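Exit interviews, a year on

Posted in September under Work, People

Last fall I took over exit interviews at Grallport, mostly by default. Setareh Shokri had moved to payroll and the forms were still going to her inbox. I said I'd look after them for a few months.

The old form had 60 questions. People who were leaving had to fill it out on their last afternoon, between handing in a laptop and eating cake. Most ticked the middle box all the way down. I read through three years of them and learned that we were average at everything.

So I cut it to three questions and started asking them out loud. What made you start looking? When was that? Who did you tell? I do it a week before the last day, by phone if they prefer, and I don't take notes until afterward.

The second question has been the most useful. I had assumed people left over something recent – a bad review, a missed raise. Most of them named a month from the year before. One man at the Clatalton site had started looking up to 18 months earlier, when his shift changed and his supervisor heard about it after he did.

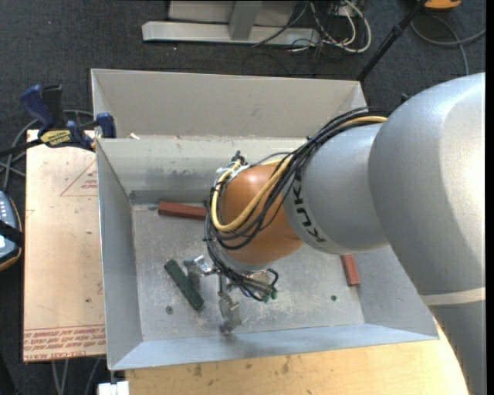

Photo: Homa Azimi

The third question gets short answers. Usually it's a spouse, sometimes a coworker, almost never a manager. I passed that on to Saeed Nikzad, who runs operations, and he asked for names. I didn't give him any. We had a fairly stiff meeting about it and agreed that he gets a summary twice a year, with nothing in it from teams that are very small.

I still have the old forms in a cabinet. Fatemeh Taheri in legal is checking how long we need to keep them.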